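We set off for Cundia while it was still dark, 21 of us on the coach with far too many sandwiches, and by the time we reached the Toltus mill the rain had given up and the whole valley smelt of wet grass. The open day only comes round in January, when the looms are between orders, and I had wanted to go for years, so you can imagine I was first down the steps!

The tour began in the dye house, up a flight of stone stairs that my knees will remember. They still mix a good deal by eye there, and our guide told us that the mill keeps a swatch of every colour it has ever sold — 2,577 of them, all pinned into long flat drawers. We were allowed to open 4 drawers between us, and I could happily have stayed with the greens until teatime.

After that came the weaving shed, which was every bit as loud as promised even with only two looms going, and then the printing room, where the big floral patterns are made. I had always thought of those as curtain fabrics, but they do a lovely line in tablecloths as well, with great blue, red and pink flowers and rings of pink and white in among them.
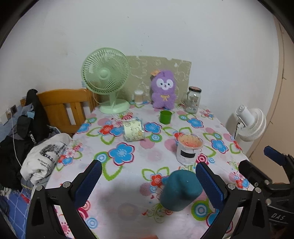
Akinola Textile Circle — Visits and Outings

Lunch was in the old wool store, soup and a cheese roll, and very welcome it was too. Some of us then walked along the river to see the Prumaria works, which closed long ago and is now mostly ivy, though the water wheel is still there and children were throwing sticks at it. The path is muddy, so do bring proper boots if you go.

We finished in the remnant shop, where I meant to buy one small piece for a cushion and came out with enough for a bedspread (the bags are stronger than they look, thank goodness). The coach left at 4 and most people slept. Anyone who would like to borrow the printed guide can ask for it at our next meeting, but please bring it back, as we only have the one copy.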